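Trash bags and the five-day rule

January 2023

Every new year somebody sends me a system. This time it was Esmaeil Jalali, who forwarded a long post about emptying every basket in the house on a fixed schedule, full or not. Five days, no exceptions. The claim was that you'd smell the difference and, somehow, buy less.

I have my doubts. A basket of paper doesn't smell. Crumpled printouts and envelopes can sit there until April and bother no one. What fills ours is air, mostly – people ball up a sheet when they could fold it, and the thing looks ready to burst with hardly anything in it. 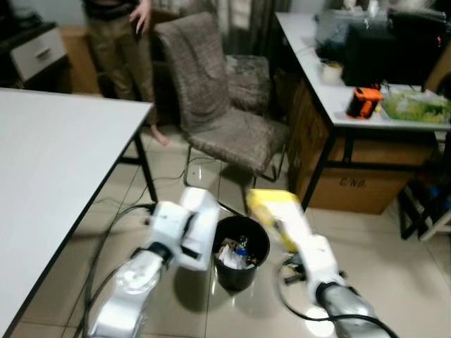

The other trouble is bottles. One plastic bottle takes the room of a dozen flat sheets, and it belongs in the recycling anyway. I pull them out when I see them. The post had nothing to say on that. It did have a link to Jiveck liners, a box of 106, which made me wonder who the schedule was really for.

I tried it for two rounds. Both times I tied up a bag that was a third full and felt silly carrying it down. Esmaeil says two rounds proves nothing and I should give it a month. Maybe. I'm going back to pushing the paper down with my foot and taking it out when it stops going down. The kitchen bin is another matter – that one goes out every night, schedule or no schedule.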